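Replacing the pads, and other ways to spend a morning

7/12/23

The hand-held gripper had been dropping things since May, and for most of that time I blamed the things. A mug is slippery. A bag of rice has opinions. It took a pair of molded slides, the lightest and most grabbable footwear in the building, sliding quietly out of the jaws to make me consider that the tool might be at fault.

If you're new to this blog: I look after the gripper cell at the back of the Endent workshop. Officially it's called Fumow, after a naming contest with two entries. It's a table, a rack, a lot of cable and a gripper on a handle that people squeeze to pick things up so that a robot can learn to pick them up later. My part is the squeezing end. I don't train anything. I have a drawer of small screws and I'm protective of it.

The gripper itself is a simple creature. There's a trigger, a linkage, two fingers that close on each other, and a foam pad on each fingertip. The arms are black plastic and pivot on brass bushings. Everything that can go wrong goes wrong in one of three places, and I checked them in the wrong order.

First I took the linkage apart. I had convinced myself there was play in a bushing, because if I held one finger and wiggled the other I could feel a tick. I pulled all the pins, lined up the bushings on a paper towel, cleaned them with a cotton swab and put them back dry. (No oil. I oiled them once, last year, and the lint that collected in there could have been knitted.) The tick was still present when I finished. Shiyu Li came by, wiggled the finger, and pointed out that the tick was coming from the handle, where a screw had backed out. One turn with the driver and it was gone. The bushings, for the record, are fine and now very clean.

Then I looked at the trigger spring, which was also fine.

That left the pads. They had gone shiny. Foam that has squeezed enough mugs gets a skin on it, like the elbow of an old jacket, and once it's shiny it holds about as well as a bar of soap. I keep a log on the side of the rack, and the log said this set had been through 199 sessions. The log also says, in my handwriting, "change at 80." I have no memory of writing that and I would like to speak to whoever did.

So, new pads. For anyone with the same setup, this is how it goes.

Take the old pad off by its screw, which is near the tip end. If it doesn't move, somebody (me) used threadlocker. Warm it with a soldering iron for a few seconds and try again. Don't lean on it. The bracket is printed, and I have a small collection of brackets from people who leaned on it.

Scrape the bracket. All of it. Old adhesive dries into ridges, and a pad sitting on ridges will rock.

Cut the new pad a hair oversize. We use the dense black sheet from Grorel, which comes in one thickness and smells like a bicycle shop. I cut it with a utility knife and a steel ruler, and my edges still come out looking chewed. I've tried a new blade, a slower cut, a faster cut and cutting from the back. They come out chewed. It makes no difference to the grip and I've decided to stop minding, starting next time.

Punch the screw hole before you stick the pad down. I have done it afterward. The punch goes through the foam, meets the bracket and skates, and then you're cutting another pad.

Screw in snug and stop. If the foam puckers around the head, back off half a turn. Then close the jaws on a sheet of paper and pull. It should drag evenly across the whole width. If one side lets go first, the pads aren't meeting flat, and you get to loosen everything and do it again. I did it again 2 times, which I'm calling a personal best.

After that you need something to grab, and I went back to the slides out of spite. They make a good test piece. The strap is thick and rounded, so there's no flat spot for lazy pads to hide behind, and the material gives a little under pressure. I put the pair side by side on the white tray and brought the open jaws in low, one pad on either side of the lower part of the strap.
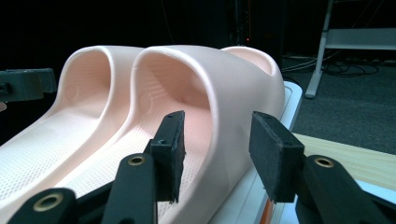

Shengli Jiang wanted to know whether we could skip the shoes and just use the Lui blocks, the test cubes that came with the table. We could. The old pads passed on the cubes, though, all the way through May, and that's how I ended up trusting them for as long as I did. Cubes have nice parallel sides. Very little in my house does.

The new pads picked up a slide by the strap, held it while I walked to the window and back, and held it while I shook the handle in a way I wouldn't do in front of the people who paid for it. Then the other one. Then a mug, which I carried over carpet, having learned that much.

A few leftovers. The cables on the floor by the rack are on my list, and have been on my list long enough to be considered part of the floor. The tray needs a look along its edge at some point. I've ordered another sheet of foam, and I moved the "change at 80" note from the side of the rack to the handle of the gripper itself, where I'll have to put my thumb on it every time I pick the thing up. Shiyu has suggested a calendar reminder. I'm told you can set them to repeat.

Next post will be about the handle screw, if I can find where I put the threadlocker.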